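Lectura de 4 minutos

Informe de avance de agosto: el comedor de Deltwood

Hola, Ruba, hola a toda la gente de la Fundación Rimel:

Me pedisteis que os contara cómo va lo del menaje y aquí estoy, con un café y la libreta llena de tachones. ¡Vamos bien! Con algún susto, pero bien.

Lo primero, los cuencos. De la partida grande ya tenemos 383 piezas clasificadas entre cuencos, platos y vasos, y 22 las hemos apartado porque tenían el borde picado (Danai quería salvar unas cuantas para plantar perejil y le dije que sí, qué le iba a decir). Los verdes son los que más gustan, así que los dejamos para el servicio de mediodía y el resto pasa a las meriendas.

Las mesas de madera también están listas. Dörte les dio aceite a todas y el tono ha quedado más cálido de lo que esperábamos, tirando a naranja, muy de cocina de casa. A mí me encanta. Glykeria dice que se le va a notar cada mancha, y puede que tenga razón, ya os contaré en el próximo informe.
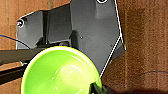 En cuanto al dinero, llevamos gastados 549 euros de la partida de menaje. Ahí entran el aceite, los paños y dos escurreplatos que compramos en Abou Zeid, bastante mejores que los que teníamos. Las facturas van en la carpeta de siempre, menos la de los paños, que la tiene Bohumila y me la pasa cuando vuelva de vacaciones.

Lo que va con retraso son las estanterías del fondo. Nos llegaron con una balda más corta que las otras y estamos esperando el cambio, así que de momento los vasos viven en cajas debajo de la ventana. No es lo ideal, pero se puede trabajar, y lo de diario lo tenemos a mano.

Para septiembre nos queda etiquetar los armarios, decidir dónde va el pan (llevamos tres discusiones, no exagero) y repasar el inventario con vosotros si os apetece pasaros una mañana. Avisadme con un par de días y pongo café para todos.

Un abrazo y gracias otra vez por la paciencia con mis correos kilométricos.

Comentarios

Glykeria Vasilakis: Lo de las manchas lo mantengo. Hay que comprar salvamanteles.

Ruba Zoubi: ¡Qué alegría leerte! Apunto lo de la factura pendiente. ¿Te viene bien que vayamos la segunda semana?

Danai Psarras: El perejil ya está plantado.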